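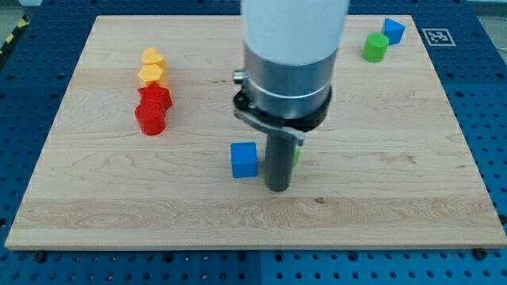
Sorting station 2, test board with colored blocks, arm at the blue cube.

Dandthorpe site, packing hall
Automation working group, minutes of the January meeting

Chair: Joyce Chege
Present: shift leads (early and late), maintenance, works safety, Domevel integration engineer
Apologies: payroll

1. Minutes of last meeting
Accepted with one correction. Item 4 should read "late shift", not "both shifts".

2. Station status
Domevel reported on the latest block trial. The arm pushes pieces with a straight rod and sorts by color first, then shape. In a run of 397 moves the log shows 2 stops, both for a piece the vision software could not classify. Maintenance asked for the stop codes in plain wording on the operator screen. Domevel will supply a revised list.

The board and its marker tag are not to be moved between shifts. If either is disturbed, the station is recalibrated before restart.

3. Changes to duties
Hand sorting at station 2 ends when the trial moves to real parts. The sorter position becomes a station operator position covering loading, clearing stops and checking finished trays. Early shift lead noted that one operator would cover two stations and asked who covers breaks. Not resolved.

Late shift reported less reaching and lifting but more standing and watching. Several sorters find the watching harder. Works safety will review rotation, with 50 minutes at the station as the starting point.

Grade and pay for the operator position: the chair has asked for a written answer from Rerkgate head office. Sorters stay on their present grade until it arrives.

4. Training
Uibo modules 1 and 2 are required before anyone clears a stop alone. Training is in paid hours. Late shift asked for a session after 6 p.m.; agreed.

5. Acceptance test
Target is more than 1,000 moves without operator help. Real parts are not to be used before this is met. Shift leads to be present for the full test.

6. Actions
Stop code list: Domevel
Rotation review: works safety
Break cover proposal: both shift leads
Follow-up with Rerkgate on grading: J. Chege
Evening training session: J. Chege

Meeting closed 3:40 p.m.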